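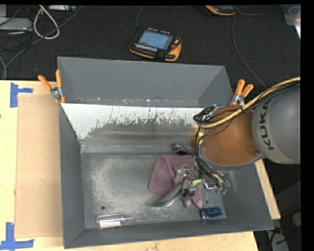
灰色の容器の底に、くしゃっとしたくすみピンク系の布と白い粉

粉洗剤で洗った布に白い粉が残ります。どうしたらいい?

シェア 344 コメント 18

Cherry Mae Umali

こんばんは、はじめて投稿します。日本に来てから洗濯はずっと液体洗剤だったんですが、先月、近所のStollonで粉洗剤が安くなっていて、Lorineという名前のを買ってみたんです。400グラム入りの小さい箱です。汗のにおいには粉のほうがいいよ、と職場の先輩にすすめられたのもあって。

で、最初の何回かはよかったんですよ。タオルはさっぱりするし、においも残らないし。ところがこの前、ソファにかけている大きい布(くすんだピンクで、Calimlimという店の通販で買ったものです)を洗ったら、乾いたあとに白い粉がところどころ付いていて……。手ではたくと落ちるんですけど、はたいてもはたいても、別のところからまた出てくる感じで、床まで白くなってしまいました。黒いTシャツも同じで、わきのあたりに白い筋みたいなのが残ります。

洗濯機は縦型で、洗剤は布の上からぱらぱらとかけています。水は普通の水道水です。スプーンの量は守っているつもりですが、布が大きいので少し多めにしたかもしれません。すすぎは一回です。

知りたいのは、この粉は洗剤の溶け残りなのかということと、もう付いてしまった布をどうやってきれいにするか、の二つです。ピンクの布は気に入っているので、色が落ちるような方法はちょっとこわいです。もし粉洗剤がうちの洗濯機に合わないなら、残りは何に使えばいいかも教えてもらえるとうれしいです。よろしくお願いします!

ねぎ味噌

溶け残りだと思います。液体に戻せば解決です。うちは戻しました。

コメント 2

かもめ荘の二階

読んでいて、十年くらい前の自分を思い出しました(笑)。私も粉に替えた最初の冬に、紺のシーツをまだらにしたことがあります。たぶん溶け残りです。はたくと落ちる粉っぽいもの、というのがいかにもそれらしいので。ただ、乾いた布を見ていないので絶対とは言いません。見分けたいときは、粉の付いたところをぬるま湯で湿らせて指でこすってみてください。ぬるっとして消えていくなら洗剤です。消えずに毛羽みたいなものが残るなら、布の糸くずか、ポケットに入っていたティッシュのほうを疑います。

まず、もう付いてしまった布。乾いたままベランダで軽くはたいて、それから洗剤を入れずにすすぎだけを二回まわします。これでだいたい取れます。まだ残っていたら、お風呂の残り湯じゃなくてきれいなぬるま湯をたらいに張って、押したり返したりしながらしばらく泳がせてあげてください。40度あればじゅうぶん溶けますが、色が心配なピンクの布なら、先に洗濯表示の上限温度を見てくださいね。桶の絵の中の数字がそれです。30と書いてあったら30までにして、そのぶん時間をかければ大丈夫。色落ちは、目立たない端っこを湿らせて白いハンカチで押さえてみると分かります。ハンカチに色が付いたらほかのものとは一緒にしないで、つけ置きもやめておきましょう。
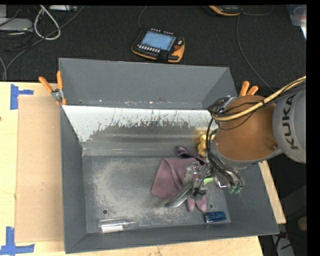

それから次に洗うときの話。布の上からぱらぱら、をやめるだけでかなり違います! 大きい布って水を吸うと重なったまま動かなくなって、ひだの間に入った粉がそこに居座るんですよね。私は先に粉を洗濯槽の底に入れて、少し水をためて、二、三分だけまわしてから布を入れています。面倒な日は、洗面器のぬるま湯で溶いたものを流し込むだけ。冬は水が冷たくて粉がぜんぜん溶けないので、うちは冬のあいだだけこのやり方です。洗濯機に「粉末」と書いた投入口があるなら、そちらを使ってください。濡れていると粉が固まるので、使う前にひと拭き。

量は、布の大きさじゃなくて水の量で決めます。Lorineは使ったことがないけれど、箱の横か裏に表があるはずです。多めに入れてもきれいになるわけじゃなく、残る分が増えるだけなんです(私は長いことこれを信じませんでした)。それと、大物はすすぎ二回がいいです。ソファの布なら洗濯機にぎゅうぎゅうに詰めないこと。半分くらいの高さで止めておくと、布がちゃんと回ります。

わきの白い筋は、もしかしたら制汗剤かもしれません。洗う前から付いていませんでしたか? それなら洗剤を替えても変わらないので、裏返しにして、そこだけ石けんで軽くこすってから洗ってみてください。

余った粉は捨てなくていいですよ。上履きや台ふきんのつけ置きに向いています。湿気を吸うとかちかちになるので、私はMarkentの密閉容器に移して洗面所の上の棚に置いています。流しの下に置いていた一箱は、途中から彫刻みたいになって、スプーンの柄で崩しながら使いました。

コメント 6

Cherry Mae Umali

お二人ともありがとうございます! ぬるま湯で湿らせてこすってみたら、ぬるっとして消えました。洗剤でした。洗濯表示は30だったので、今夜すすぎを二回やってみます。投入口、ありました。柔軟剤の横の小さいふたで、今まで何なのか分からずに一度も開けたことがなかったです……。Tシャツのほうは制汗剤っぽいです。洗う前のものを見たら、同じところが白くなっていました。

コメント 1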